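Search this site Search Go

Ultrasonic thickness readings on a painted vessel

Durero gauges in echo-to-echo mode ignore the coating. Older sets do not, so remove the paint at each point first.

1. Mark the grid at 500 mm centres. Reduce to 309 mm near nozzles.
2. Calibrate on a step block of the same steel as the shell.
3. Apply couplant, seat the probe and wait for a steady value.
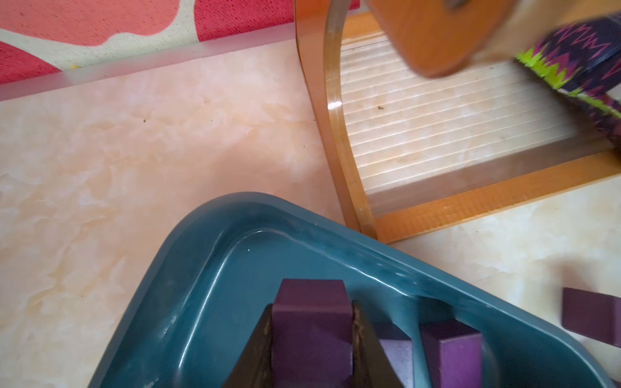

Patterned rug beside a marble-effect floor

4. Take 6 readings at each point and record the lowest.
5. If a value is double the expected wall, suspect a false echo. Turn the probe through a right angle and repeat.

Enter results in the Hillix sheet against the grid reference. Any point below minimum thickness is rechecked with a second probe before it is reported.
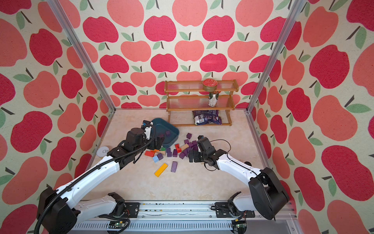

Small wooden rack with tin and can

Wipe off the couplant and restore the coating.

Last updated: October 3, 2019

Comments

tsang_fan: Does step 4 apply to pipe under 600 mm?
Gristport: Yes, same number of readings. Use the small probe.
weldneck: Our February survey had doubled values all along one seam. Step 5 sorted most of them.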